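The Night Bus to Prureck

I should say right away that I only took the night bus because I'd missed the train, and I only missed the train because my aunt would not let me leave without the clock.

It was a big clock. Mantel clock, she called it, but you would have needed a serious mantel. She'd had it wrapped in a bath towel and then in a second bath towel, and she'd tied the whole thing up with the cord from her robe, so it looked like I was carrying a very fat baby that had just been swimming. "It goes to your cousin," she said. "It was always going to your cousin." My cousin lives in Prureck, up at the top end of the line, and hadn't asked for a clock as far as I knew.

Anyway. By the time we'd finished with the towels the 8:40 was gone, and there wasn't another train out of Zarkuvbridge until morning, and I had to be in Prureck for breakfast because I'd promised. So I bought a ticket for the night bus. It cost me 80, one way, which I thought was robbery, and I said so to the man behind the glass, and he said, "It's a long way," and he had me there.

The bus station in Zarkuvbridge is two benches and a candy machine. It was February and the heater over the door was blowing straight up at the ceiling. I sat down with the clock on my lap and tried to look like somebody who travels this way all the time.

There was one other person waiting, an old woman in a green coat buttoned up to the chin. She had a shopping bag between her feet and she kept her eyes on my bundle. I let that go on for a while. Then I folded, because I always fold.

"It's a clock," I said.

"I know it's a clock," she said. "I can hear it."

I couldn't hear anything. I put my ear down against the towel like an idiot, and there it was, very faint, tick and then a little drag and then tick. My aunt had told me it hadn't run in years! She'd told me that twice, the second time with her hand on my arm.

"That's a Stallwood," the old woman said. "They limp like that."

I asked her how on earth she could tell, and she said her husband had repaired them, back when people repaired things, and that she'd lived over the shop and gone to sleep every night to a whole wall of them limping. She said you'd think they would even out, that many clocks, but they never did. Some nights they'd all land on the same tick by accident and it would wake her up.

Then the bus came and we got on.

I took a seat near the front, and she took the one right across the aisle, even though the rest of the bus was empty apart from a soldier asleep in the back row with his boots in the aisle. The driver turned off the inside lights and we pulled out past the flour mill and the football ground and then there was nothing to look at but snow going by.

I'm not good on buses at night. I start thinking. I thought about my aunt alone in her kitchen with a clean square on the shelf where the clock used to be, and whether she'd dust it or leave it. I thought about my cousin, who I hadn't seen since the funeral, and who'd said something to me there that I'd decided not to hear. I thought about my own apartment, where the only clock is the one on the stove and it's been wrong since the power went out last summer. (I know how to fix it. You hold down two buttons.)
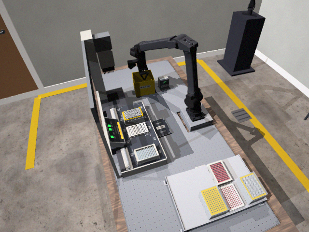 Somewhere past the second tunnel the old woman leaned over and held out a hard-boiled egg.

I took it. I don't even like eggs all that much, but you can't turn down an egg on a night bus. She had salt too, in a twist of paper, and we passed it back and forth across the aisle, and I got shell all down the front of my sweater.

"Who's it for?" she said, meaning the clock.

I told her. Then I kept going, and I told her about the funeral too, how my cousin had stood there by the coats and said that I only ever came when there was something to carry. I hadn't said that out loud to anybody before. It sounded smaller than it had been in my head, and also kind of true, considering what I had on my lap.

She peeled a second egg and didn't say a thing about it. I was grateful, and then I was a little annoyed. You tell a stranger your worst thing, you'd like a comment.

What she said, after a good few miles, was, "Does it strike?"

"I don't know," I said. "It isn't even supposed to be running."

"Bošković's mother had one that struck thirteen," she said, as though I'd know who that was. "They gave it to the church in the end. The priest liked it."

We stopped at a gas station at the top of the pass so the driver could smoke. The soldier got off and didn't come back, and I worried about him until I saw him climbing into a car with its hazard lights on, and a woman in the driver's seat with her arms already out. I bought two coffees from a machine. The old woman poured half of hers into mine without asking, and then she wanted to hold the clock.

I didn't love the idea. I'd been trusted with it! But I handed it over, and she set it on her knees and put both hands flat on the towel, and she shut her eyes. The bus started up again. I drank my coffee and a half and watched the road signs. Prureck 100. Prureck something else, I missed that one, there was snow stuck to it.

I fell asleep somewhere in there. I don't know how long. What woke me was the clock.

It struck right through both towels, a low, wooly, underwater kind of sound, and the driver said a word I won't put down here. I sat up so fast I banged my knee on the seat in front. The old woman was wide awake with her chin up, listening, and I could see her lips moving along with it.

It went on for a long time. I couldn't tell you how many. When it quit, the driver looked at us in his mirror and asked was that going to happen again.

"In an hour," she said, very pleased.

It did, too. It happened three more times before we got in, and by the last one the driver was sort of waiting for it, I think. He turned his radio down.

She got off one stop before mine, at a crossroads where there was one streetlight and a mailbox and no house I could see. She gave me the clock back and tightened the cord on the robe tie, a good hard double knot, a much better knot than my aunt's. I thought she might tell me something then. About my cousin, or carrying things. She told me to keep it level.

So I kept it level. I held it out in front of me all the way from the station up to number 554, which is nearly at the top of the hill, because of course it is, and the sidewalks hadn't been cleared. My arms were shaking. It was just starting to get light, that blue kind, and there was a lamp on in the kitchen.

My cousin opened the door in a bathrobe and socks and looked at me and then at the towels.

"What did you bring?" my cousin said.

"Something to carry," I said. I'd been practicing it since the crossroads, and it came out all wrong, it came out mean. So I tried again. I said, "It's the clock. It's running. It went off on the bus, and the driver swore, and there was this woman with eggs – can I come in? I can't feel my hands."

My cousin took one end of it. We went down the hall sideways like people moving a couch, and we put it on the kitchen table between the butter and the newspaper, and neither of us could get that knot undone. We had to use the bread knife. Then the towels came off and it was uglier than I remembered, and it had stopped.

"Wait," I said. "Give it a minute."

My cousin put the kettle on and pulled out a chair for me, and we sat there and waited.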